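**13 de junio de 2022** · cuaderno del taller, mesa de pino

Bueno, por fin me siento a escribir lo de las toallas, que llevo días apuntándolo en papelitos y luego no encuentro ninguno. Ermelinda Abreu me pidió que lo pasara todo al cuaderno para que el turno siguiente no empiece otra vez desde cero (¡tiene toda la razón!).

Hoy he seguido con el lote Tellham, el de las grises. Me gustan mucho más que las Badlow, que son tan gordas que el pliegue se abre solo en cuanto las sueltas. Las Tellham pesan 162 g en nuestra báscula y se dejan doblar bien, aunque tienen una manía: si las coges por una esquina y tardas en bajarlas, se retuercen como una cuerda y el borde sale hecho un rollo. Luego hay que alisarlo con la palma y se pierde un rato tonto.

Cosas que he probado:

- Doblar primero a lo largo y después en tres. Queda un paquete bastante plano, aunque las esquinas no coinciden del todo.
- Doblar en cuartos. Más rápido, pero abulta y en la balda de Munteanu no cierra la puerta.
- Enrollar. Bonito, sí, pero ruedan por la mesa y acaban en el suelo. Descartado, lo siento por quien lo propuso (fui yo).

Llevo ocho toallas dobladas a lo largo y en tres y las he dejado una noche con peso encima. Mañana miro si la marca aguanta. La hoja del lote es la 1748, está en la carpeta azul, ¡devolvedla a su sitio, por favor!

Otra cosa: la veta de la mesa va de lado a lado y me viene estupendamente para alinear el borde. Antes usaba cinta de Luvstead y dejaba pegamento por todas partes, así que fuera cinta.

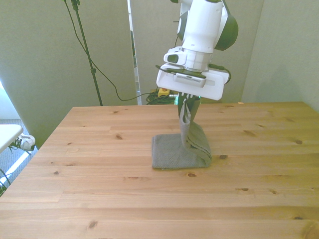

**Sección de Textiles y Plegado**

La toalla gris verdosa con una esquina en alto y el resto doblado sobre el pino. Fijaos en la tira retorcida y en el borde gordo de la derecha, que es justo lo que contaba antes. El tejido tiene algo de textura, muy fina, y la parte apoyada sí ha quedado plana.

Pendiente: preguntar a Ermelinda si quiere la etiqueta por dentro o por fuera, y pedir otra bolsa de paños, que quedan unos 3.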